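Marjan Ghorbani
@marjan.fixes.things
2nd January

1/ New year, and I finally want to write about the pegboard. Many of you asked after my post in December, when I complained that I own three screwdrivers and can never find one. So, a long thread. Get some tea.

2/ First, the situation before. All my tools lived in one deep drawer. Every time I needed the scraper I had to take out everything on top of it, and then of course I put everything back in a worse order. My cousin Esmaeil called it "the soup".

3/ The number that made me angry: I looked through my receipts for the year and I had spent 198 on small tools I already had. Tape measure, two times. Putty knife, two times. I was buying them again only because the first one was at the bottom of the soup.

4/ I looked at ready-made wall systems first. The one from Dehghan is very beautiful and very heavy, and it wants to be fixed in brick. My wall is not brick. I also looked at a magnetic bar from Wurine, but a magnet does not hold a paint roller, and I paint more than I do anything else.

5/ At the end I bought a white pegboard with round holes, from Penent. It came with a bag of hooks, and then I bought a second bag because I did not trust myself. I still have most of the second bag. If somebody near me needs hooks, write to me.

6/ Why white and not black? Black looks more serious, I agree. But my work surface is dark, and I wanted that the tools are easy to see against the board. With white I find the small screwdriver even when the light is bad.

7/ The planning. I put the board flat on the floor and laid the tools on it, and moved them for one whole evening. Please do this before you hang anything. On the floor it costs nothing to change your mind. On the wall you become lazy and you say "good enough".

8/ My rule was simple: what I use every week goes in the low row, where my hand arrives without stretching. What I use once in a month goes to the top edge. What I use once in a year does not go on the board at all.

9/ The low row is now four tools on four white hooks. Scraper, screwdriver, small roller, trowel. I left more space between them than I thought was necessary, and I am glad. In my first plan the roller and its neighbor were touching each other all the time.

10/ About the roller. The frame is bent, so it never hangs where you expect. It turns a little to one side. I moved its hook two times until it stopped annoying me. If you have a roller, place it first, then put the straight tools next to it.

11/ The trowel I did not want to hang. It is for plants, and my feeling was that plants are a different department. But I use it also for mixing small amounts of filler (I know, I know), so it won a place.

12/ The adjustable wrench hangs on the top with the jaw down. Esmaeil says a wrench must hang with the jaw up. We discussed this for longer than I want to admit. It is my wall – the jaw is down.

13/ The scissors with blue handles are still on their card. I like that the card has its own place to hang from, and I am not in a hurry to open them. My old scissors are ugly but they cut well.

14/ Under the board there is a gray basket with a blue handle. This is for what I call "decisions": a tool that is still in its package, something borrowed, something I must return. When the basket is full I have to decide. Before, those things went directly in the soup.

15/ The basket is maybe the best part of the whole system, and it was the cheapest. It has a handle in the middle, so I can carry it to the kitchen or to the balcony and bring it back. I recommend a handle very strongly.

16/ One mistake: I wanted to draw the outline of each tool on the board with a marker, like in a real workshop. I tried with the scraper, on the back side. The marker went into the edges of the holes and it looked terrible. Do not do it. If you need labels, use paper tape.

17/ OK, the photo. I know you are waiting for it.
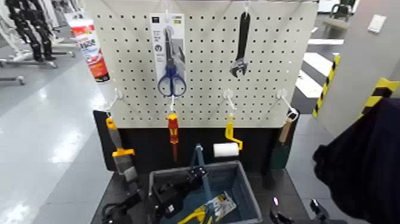
Everything on its hook, and the basket for decisions below.

18/ You see that the yellow things are a little bit together by accident. The scraper handle is yellow, the roller frame is yellow, there is some yellow on the screwdriver too. People asked if I chose them by color. No. I wish I was this kind of person.

19/ For the screwdrivers: only one is on the board, the red and yellow one. The other two went to a box under the stairs. I was sure I would miss them, but it has been 30 days and I did not open the box.

20/ Somebody from the Urnia repair group asked me if pegboard is strong enough for a drill. I don't know. I would not hang mine there, and it lives on a shelf. If you have tried it, please tell me which hooks you used.

21/ Next job is the screws and plugs. They are in glass jars and I cannot see the sizes. I will write about it when it is done, and not before, because last time I promised a date and then I was ashamed.

22/ Thank you for reading so far. The December post had 2,536 views, which for me is a crazy number, and I answered as many of you as I could. If I missed your question, ask it again under this one.

23/ Small addition, many ask the same: yes, you need a space behind the board, otherwise the hooks do not go in. Mine is a bit more than the width of my finger. Check with one hook before you fix all the screws.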